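To: Household list
From: Viorica Sandu
Subject: Re: [household] The Sunday method for clothes, and does anyone else do it?

> I have been doing the clothes this way for 10 weeks and I am a convert. You bring every single thing into the bedroom and put it on the bed. Everything, even what is already hanging up. Then you take one garment at a time, lay it flat in the middle, smooth it, fold it in thirds and in thirds again so it stands on its own edge. When the bed is clear you are finished, and because you need the bed you can't give up halfway. It takes me 30 minutes for the two of us. I got it from the course they ran at Skuststead and it has changed how I feel about my cupboards.

Well. I read this twice and then I tried it, so please don't anyone write to tell me I should try it before complaining.

First, the bed. The method assumes a bed with nothing else to do all day, and a bed big enough to hold a heap and still leave a clear patch for folding. Ours is a decent size, and by the time the dark things were along the back (all the jeans, the jumpers, the navy jacket that has not been worn since Nastetley) the clear patch was a strip across the middle. You then spend your time defending the strip. Every time I pulled something from the bottom of the heap, two other things came down with it.

Secondly, "lay it flat". Fine for a T-shirt. I'd like to see the woman from the course do it with anything that has gathers. I have a pink nightdress sort of thing, long sleeves, small flowers, very soft, and there is no flat to be had from it. You smooth the front and the back rucks up. You bring one sleeve in, and the other one goes off towards the pillows.
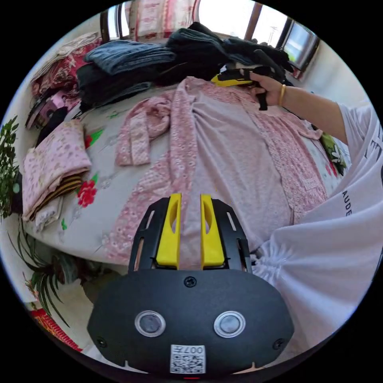 The folding in thirds is where I really part company with you. It is meant for drawers, so that things stand up like files in a cabinet. I haven't got drawers for half of this, I've got shelves, and on a shelf a thing standing on its edge falls over as soon as its neighbour is taken out. Flat piles suit shelves. My mother made flat piles, and the only trouble with them is that you wear the top three things for ever. I can live with that.

I also don't believe in the 30 minutes. I'm sorry, I don't. I had the kitchen clock brought in and did it properly, with the radio off, and it took me 54, and that was before putting a single thing away. Perhaps you have fewer clothes. Perhaps you stop the clock when the bed looks tidy, with the stacks still to be carried. If so, do say, because that is the part that does my back in.

Then there is the business of emptying the hangers. Why? If a thing is hanging up and it's clean, it is already put away. The Skuststead people say you have to "meet" each garment. I have met them. All it did for me was leave wire hangers on the sheet, and a wire hanger will hook itself into a loose knit the moment you look elsewhere. If you must do this part, put the hangers in a box on the floor as you go. The course sheet doesn't mention hangers again after step 2, as if they dissolved.
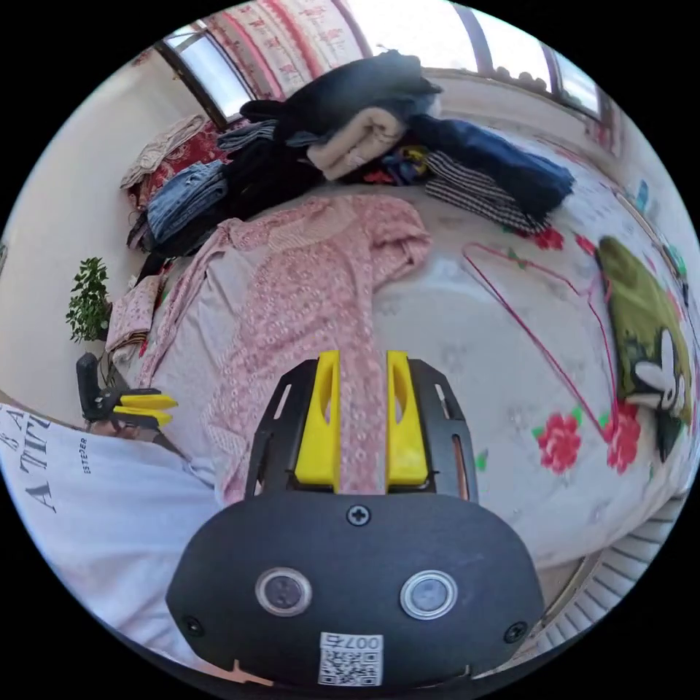

Now, to be fair, since I know I'll be told off by Chala people for being negative again. Some of it I will keep.

- Starting with the thing you like least to fold. I would always have left the gathered and slippery stuff to the end and then shoved it in somewhere.
- Sorting darks from prints before folding anything. I used to fold as it came and then had to go through the stacks again.
- Doing it by the window. I found a mark on a collar I'd have missed under the lamp.

What I won't keep is the heap. I'm going back to one shelf at a time, on a corner of the bed, over several evenings. It's slower if you add it up, but at no point is there a mountain of black trousers between me and going to sleep. I did think about that at half past nine when I still had the jeans to do.

Two questions for whoever has done the actual course and isn't going by the sheet. Does the thirds fold hold on anything thick? I couldn't get the denim to stand at all, it just slowly opened. And what are you meant to do with clothes that have been worn once and aren't dirty? They're not on the sheet, and in this house they are a good part of the problem. At the moment they live on the end of the bed, so the method and I were in a muddle before we had begun.

Someone mentioned the cloth boxes from Celtmont a while back, the ones with a stiff front. If those really do keep things upright on a shelf I might give the thirds one more go with the T-shirts only. I'd want to know the depth before I send for any. My shelves are shallow and the last lot of boxes stuck out so far the door wouldn't shut.

Viorica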